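Liners in perforated baskets - folding over the rim or clipping?

Workshop and Storage > Benches and Surfaces
11 posts, 296 views

kkhurana
Posted October 19, 2018
I use small black plastic baskets on the benches for offcuts and sweepings, the sort with a grid of small holes in the sides. Dust comes straight through the holes, so they need a liner. The liners I have are thin, and when I fold them over the rim they hold on one side and slide in on the other. By the end of the day the bag is a lump in the bottom and the dust is on the bench. Is there a better method than folding? I would like to avoid clips if I can, as they catch on sleeves.

adeleke_i
How tall is the basket and what size is the liner? Most of these problems are a size mismatch.

kkhurana
Basket is 147 mm tall. Liner is a Hevgate pedal bin size, packet of 1000, so I am committed to them for some time.

adeleke_i
Then measure the rim all the way round and compare it with twice the flat width of the bag. If the bag is much wider than the rim it has nothing to grip with. Gather the slack at one corner, tie a single knot in it, and fold the whole edge down outside. The knot goes under the rim. No clips.

nportela
The knot works but it is slow if you change liners daily. I use a loop of wide elastic outside the basket, just under the rim. Fold the bag over, pull the elastic up over it. Changing takes a few seconds. Elastic lasts me from July to the following summer before it goes slack.

kkhurana
Tried the knot this morning on the big table. I cannot get the fold to sit on all sides at once. Left side is fine, the rest wants to stand up.

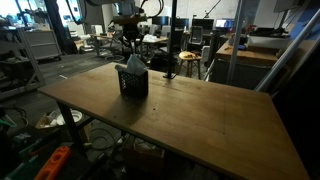 Basket and liner on the big table, left rim folded over.

Ignore the marks on the top, it is an old table and it has been used. The line across the wood on the right is on my list for another day.

neelam_p
You have a peak of plastic standing up out of the opening. In my experience that means air under the bag. Push the liner down into the corners with your fist before you fold anything. The holes in the sides should let the air out, but a thin bag lies flat against them and seals them off. Work from the bottom upwards and fold last.

adeleke_i
I don't agree that it is air. With that many perforations it would vent whatever the bag did. The peak is surplus length. If the bag is too long for a 147 mm basket, the extra has to go somewhere, and if it isn't folded outside it stands up. Fold more of it down.

neelam_p
Fold more down and you have a skirt hanging to the foot of the basket, and then the skirt gets caught when you lift it. I have done this with Monholm baskets for years. Press first, fold second. It takes no longer.

archana_t
Both can be true. Surplus length is fixed by the bag you bought, trapped air is fixed by how you put it in. Kusum can test it in a minute: press the bag down hard, let go, and see whether it comes back up. If it stays down, Neelam is right. If there is still a heap of plastic above the rim, Ibrahim is.

A separate point. I would not use a liner at all for dry sweepings. Cut a piece of card to the base and another strip to go round the inside, 27 mm shorter than the basket so you can get your fingers in. Tip it out, brush the card, put it back. Mine is cut from a Skultby carton and has not needed replacing.

nportela
Card is no good if anything damp goes in. One oily rag and it is finished.

archana_t
Oily rags should not be in an open plastic basket on a wooden table in any case. They want a metal tin with a lid.

nportela
Agreed on the rags. Still prefer the elastic.

kkhurana
Result of the test: pressed down hard, let go, and about half of it came back up. So a bit of each. I pressed it into the corners again, folded the remainder outside and put a loop of elastic round it. It has held since lunch. The knot I have left out, as it made a bulge under the rim and the basket would not stack with the other one.

I will try the card in the second basket, which only gets dry shavings. Does anyone know if Ramanauskas still do the solid-sided version in the same footprint? That would let me skip the liner in that one altogether.

adeleke_i
They did when I last ordered. Check the rim before you buy - the solid one I had was rolled inwards, so elastic has nothing to sit under.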